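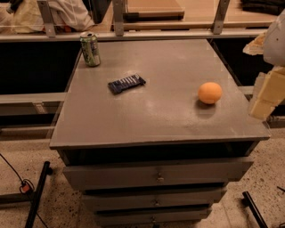 Beltel opens its robot lab to the public for an afternoon

21 March 2023

Beltel opened its test lab at the Devgate business park to visitors on Tuesday afternoon's shift change, the first time the company has let the public watch its household robot project up close. Roughly 40 people came through in small groups, most of them from the neighborhood, along with a robotics class from McPhee Technical High School.The project is called Clerik. Its aim is a robot that can tidy a room: pick up small things left on furniture, and put them where they belong. The lab is fitted out with ordinary household pieces, and the afternoon's demonstration took place at a gray chest of drawers with a drink can, a small orange ball and a dark blue item in stripes on top.

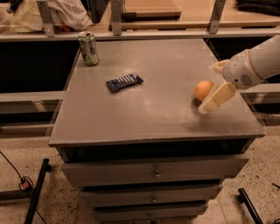

Visitors stood behind a taped line while an engineer explained what the arm was being asked to do. Each group got a short talk, a demonstration and time for questions. The students stayed longest and wanted to know about programming languages, pay and whether the company takes interns. It does, starting in May.

Beltel moved into Devgate 4 years ago and rents 3,000 square feet there. The company said it has logged 2,000 hours of practice on the Clerik project so far, nearly all of it on small items of the kind people leave lying around the house. Doors and heavier objects are planned for later -- no date has been set.
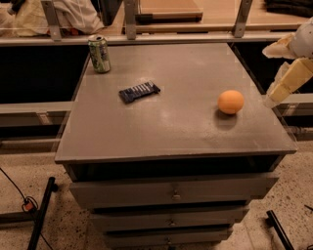
When will the robot be for sale?

Beltel has not set a date or a price. The company says Clerik is still a research project, and that any home trial would be announced on its website first.

Several visitors asked about safety around children and pets. Staff said the arm runs at reduced speed whenever guests are in the lab, and that a stop button is kept within reach of the engineer in charge. Others asked about noise, and about what the robot does with something it has never come across before. In that case, staff said, it is set to leave the thing alone and call for help. 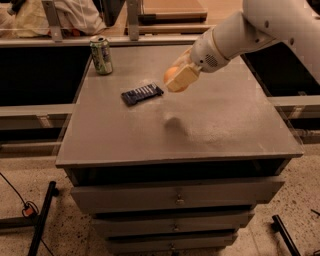 Beltel says small objects take up most of the team's practice time, and that round ones get extra sessions. Staff told visitors that a gripper has to close firmly enough to hold a ball without pushing it away. The orange one was held between the gripper's blocky tan fingers just over the top of the chest, with the can standing near the back corner. Paper and soft cloth are next on the team's list.

A second open day is planned for May. Admission will be free, but visitors will need to sign up ahead of time at the Devgate front desk. School groups can ask for a separate time.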